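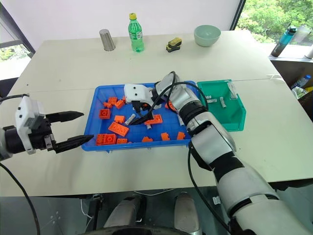
What's the best way to clean a pile of secondhand toy bricks?

Warm water, dish soap and an hour of patience, then let them dry in something with holes in the sides.

Bundow
Posts: 2897
Patience wasn't in the box. Can't I run them through the dishwasher?

trallerine_s
Top rack, mesh bag, no heated dry. Mine came out fine.

Caputo244
Mine came out as modern art. Hand wash only – I'll die on this hill.

trallerine_s
Your dishwasher is from the Stone Age, Caputo.

Serena Ferri
Pick out any metal bits before you start. They rust, and then you have orange bricks whether you wanted them or not.

Bundow
Mine are orange already. Soaking them now, will report back in March.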